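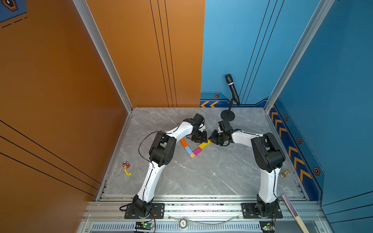
June 10, 2020

Long day with the two-arm planner, and I want to get this down before I forget which change did what (I always think I'll remember, and then I'm digging through commit messages at midnight).

So the problem is still the handover zone. Both arms want to be in the middle, where the blocks are, and the planner treats each one as if the other were a statue. That works great until they both move! Yesterday I had the left arm plan a beautiful curved path straight through the place where the right elbow was about to be. The collision checker caught it and stopped everything, and then neither arm would budge because each was waiting for the other to clear out. I sat there watching two processes politely wait on each other forever.

I finally ripped out the old locking code from Getolik this morning. It locked the whole shared space at once, so one arm did all the work and the other just hung out. Now I cut the space into cells and each arm reserves only the cells its next chunk of path sweeps through. If it can't get them, it gives back what it holds and replans. Simple idea, took me until lunch to get the release part right, because I was dropping the reservation before the elbow had left. Oops.

Ran 100 random starts in the simulator. 3 deadlocks, all with the grippers nearly nose to nose and the wrists turned inward. I think the fix is a random wait before the retry, but I went through the logs and one of them looks like a stale joint state, so maybe I have two bugs wearing the same coat. Blah.

The Lamptey viewer is a lifesaver for this, by the way. I got it to color the reserved cells by arm and I could see the overlap right away, after squinting at numbers for around 2 hours. Should have done that first.

Perception is a different headache. The yellow block keeps getting merged with whatever is next to it when a gripper is close. I turned the cluster distance down and now the long blocks split in half. Tomorrow: try using color before distance. Also rename the config files, and write to Witgate about the timestamps.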